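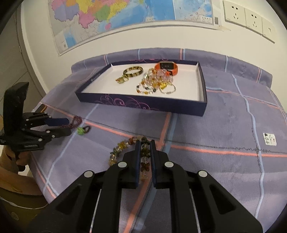

The first thing we learned about testing grippers is that you should never let anyone in the office know you need small objects. We put out a modest request for beads, bangles, anything fiddly, and within a day or two we had more jewelry than we knew what to do with – and a good many opinions about which pieces would give us trouble.

We had asked for it, of course. This magazine has run gripper comparisons before, and the letters that came in afterward all made the same fair complaint, that we only ever picked up blocks and soup cans. Anybody can pick up a soup can! Readers in small workshops, who repair things and sort things and pack little parcels for the mail, wanted to know how the hand-held kind behave with objects that flop, slide, tangle and roll away. So this time we borrowed two models, cleared most of a month for them, and set up at a table in our Flillwood office with a striped cloth over it and the lid of an old box for a tray.

The two tools came from Promton and Zonileo, both of them small outfits, and both kind enough to lend us hardware without asking to see the article first. They work on the same idea. You hold the handle, you squeeze, and two fingers close on whatever is between them. The tool records how your hand moved and how wide the fingers were, and later on a robot arm can be taught from those recordings. If you have never tried it, the feeling is a bit like eating with somebody else's hands, and it takes longer to get used to than the makers like to admit.

We settled on 14 tasks, from the dull (lift a ring, set it down) to the frankly unkind (draw one bracelet out of a heap of its relatives). Each tester did every task with each tool, and when we added up the log at the end of the month we had 586 recorded attempts, including the ones where we said a word we would not print.

**Getting hold of things**

Rigid pieces were the easy part, and we were glad of them by the end of a long afternoon. A bangle lying flat is a pleasure. You come down over the rim, one finger inside and one outside, and it comes up with you. A square ring was nearly as good, once we had learned to take it by its sides and stop trying to hook it like a fish. The smartwatch surprised us by being harder than either, the face being smooth and the strap having ideas of its own. Going in across the strap worked far better than pinching the face, and the Promton, with its slightly firmer squeeze, had the edge there.

Beads were where the month went. A beaded bracelet has no fixed shape, so you can't really plan your approach to it, and what you are gripping at one end may be doing something quite different at the other. The faceted ones turned out to be friendlier than the smooth ones. We had assumed that all those little flat faces would make them slippery, but the soft finger pads seem to settle against them nicely, and a strand taken between two beads would usually stay put while we carried it over the tray.

Then there was the heap. Pulling a single bracelet from a pile of clear, pink, amber and yellow stones is a job that most of us would do with bare fingers and not think about, and it took our most patient tester 84 tries to get a run she was happy with. The trouble is that you can't feel the snag. With your own hand you know at once that a second strand has come along for the ride. With a gripper you see it, a moment too late, when the whole nest lifts off the tray.

**What we liked about each**

The Zonileo is the one we reached for when nothing much was at stake, and we mean that as praise. It is light in the hand, the trigger has a long, gentle travel, and you can close the fingers by a hair at a time. For thin things, like a charm on a loop of cord, that gentleness counts for a great deal. On the other hand it wanders. Hold it out sideways for a while, with the fingers level to the table, and your wrist begins to complain and the tips begin to dip.

The Promton is the steadier of the two and a little more tiring. Its trigger is short and rather definite, so that you are either holding something or you are not, and our newer testers found this reassuring. Tangles suited it less well. By the time you had noticed the extra strand, you were already gripping it hard.

Neither maker has really solved the matter of the handle. It is too thick for small hands, and after an hour the larger hands among us were shifting their grip as well – you can see it in the recordings, a little wobble that creeps in toward lunch.

**Teaching the arm**

We did want to see the recordings put to use, so we fed the best of them to Pan, the software we keep for this sort of thing, and let it loose on our office arm. On the bangle it did well from the start. On the single bracelet, lying on its own, it was respectable. On the heap it needed 3 rounds of training before it would do anything other than seize the lot, and even then it had a fondness for the yellow beads that we never managed to talk it out of.

What made the biggest difference was tidier recording. When we went back and threw out every attempt where the tester had hesitated, poked or started over, the arm stopped hesitating and poking too. If you are setting up something similar, we would suggest using a plain tray with low sides, changing the pile around between attempts, and stopping for coffee well before you think you need it.

We would buy the Zonileo for beads and chains and the Promton for nearly everything else. A workshop that handles both and can only afford one should probably choose the Promton and practice on the tangles. The jewelry is going back to its owners this week, apart from one bracelet whose string gave out during the final session, and we are still finding beads behind the cabinet.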